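Section 9: Replacing the cartridge in the Dobre under-bench water filter

This section covers routine cartridge changes on the Dobre housing supplied with Lovex kitchen tap kits. Installation of the housing itself is covered in Section 3.

Change the cartridge every 18 weeks, or sooner if flow at the tap drops noticeably. Order part 2123. Older cartridges marked Flillodeo fit the same housing but need the thicker O-ring.

CAUTION: Do not use petroleum jelly on the O-ring. It will swell the rubber. Use food-grade silicone grease only.

1. Close the isolating valve on the cold line.
2. Open the filter tap until the flow stops – leave it open.
3. Place a bucket under the housing. The bowl holds more water than its size suggests.
4. Turn the bowl anticlockwise with the spanner supplied.
5. Lift out the old cartridge and discard it with household rubbish.
6. Wash the bowl in warm water with a little dish soap. Rinse well.
7. Wipe the O-ring, check it for nicks, grease it lightly and seat it in the groove.
8. Fit the new cartridge, open end up.
9. Screw the bowl on by hand, then a further quarter turn with the spanner.
10. Open the isolating valve slowly and flush for 30 minutes.

NOTE: Grey or cloudy water during the flush is carbon dust.

If the bowl weeps, close the valve, relieve the pressure and reseat the O-ring. Do not overtighten.

Revised 2nd September by Maricica Pop, Murnivport service desk.

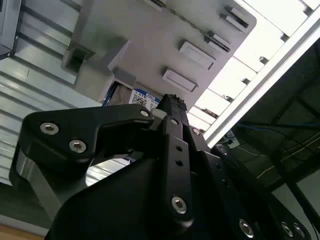 Record the date of each change on the label inside the cupboard door. Spare labels are packed with every cartridge.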